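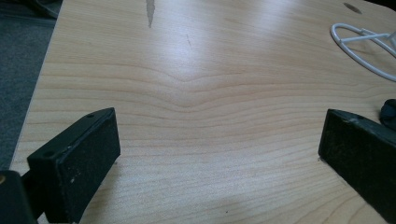
Our project was meant to be about storage. The brief from Shobha Iyengar asked each pair to pick one small table in the design building and report on how well it serves the people who use it, and Arash and I chose ours on the grounds that it was closest to the door. We then spent most of the first week looking at the top of it. The grain is pale and fine and runs straight enough until it reaches the middle, where it dips into a shallow V and comes up again on the other side. Arash used the dip as his centre line for every measurement until I pointed out that it wasn't in the centre. There is also the glare. In a bright patch the wood goes almost white and the grain fades out, so pencil marks made there were a matter of faith.

Method

We kept a diary of what was left on the table over 15 working days and spoke to 19 people who had used it. Haf Bevan, who teaches the workshop module, lent us her own notes from September, most of which concern mugs. We had planned a questionnaire as well. Two people filled it in and one of them was Arash.

What people put on it

Mostly bags, then paper, then lunch. Everyone we spoke to said the table was too small, and nearly everyone added that a bigger one would only fill up faster. Radu Roman suggested going upwards, and this became our second phase.

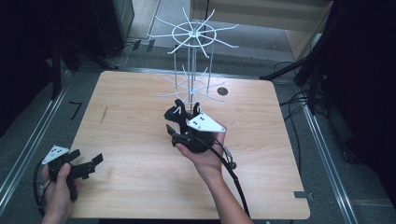 Going upwards meant a rack. We looked at a boxy one from Kundell, which wobbled, and settled on a wire one that Radu's aunt no longer wanted. It is white and stands like a tall spindle, with a ring of spokes at the top and another partway down, and it takes up very little of the table, which was the point. The spokes stick out like a starburst and are excellent for hanging things on. They are less good for putting things on, as my pencil case found out. The small dark hole towards one corner of the tabletop had been listed in our first draft as "cable access". We never saw a cable go through it and have changed the entry to "hole".

Results

With the rack in place, bags stayed on the table and keys moved to the rack. Paper went nowhere. Lunch was unaffected. Haf thinks a tray on the lower tier would sort out the paper, and we would have tried it with another week.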